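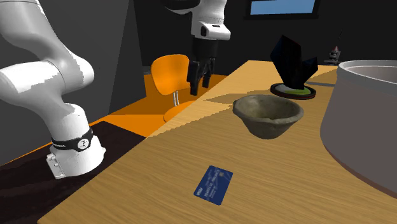
**Mesex College Staff and Student Forum > Campus Development > Drollstead Hall opening arrangements**

**c.flanagan_facilities** (Declan Flanagan, Campus Projects)
September 3, 2021

The west wing of Drollstead Hall will open to classes in October. The ground floor contains 15 teaching rooms and a lecture theater with 139 seats. Departments are asked to submit room requests by the end of this month, using the standard form. Requests should state any equipment that must be fixed in place, so that the floor plan can be settled before furniture is ordered. Late requests will be placed on a waiting list.

---

**wskwan**

Thank you for the notice. The plan circulated in the spring showed 80 shared study places on the second floor. The current notice does not mention them. Could Campus Projects confirm whether they remain part of the building?

Wing-sze Kwan
Graduate Student Council

---

**c.flanagan_facilities**

The study places remain in the plan. They will open after the teaching rooms, once the second-floor fire doors have been inspected.

---

**e_qaisi**

I must register an objection. The History Department was told in writing that study space would open with the rest of the wing. Our own reading room closed in June on that understanding. A delay of even a few weeks will fall during midterm examinations.

Elias Qaisi

---

**jlacson_registrar**

With respect to Mr. Qaisi, the June letter said that study space was "expected" to open at the same time. The Registrar's Office has a copy. I would also note that the Karam Library has extended its evening hours through midterms.

Jhun Lacson

---

**e_qaisi**

I have the same letter before me. "Expected" was understood by every member of my department as a commitment. The Karam Library is on the far side of campus and does not permit group work.

---

**colm_od**

The Engineering Department supports the present schedule. Teaching rooms should come first. We do ask that the freight elevator be available before classes begin, as three of our deliveries will not fit through the main entrance.

Colm Ó Dálaigh

---

**c.flanagan_facilities**

The elevator contractor, Ernodura, has confirmed that the freight elevator will be in service before the opening. Mr. Qaisi's objection has been forwarded to the Provost. In the meantime, History may reserve Rooms 3 and 15 for group study in the evenings. Please write to Campus Projects to arrange keys.

---

**wskwan**

Will those two rooms be open to graduate students outside History?

---

**c.flanagan_facilities**

Yes, on presentation of a college card.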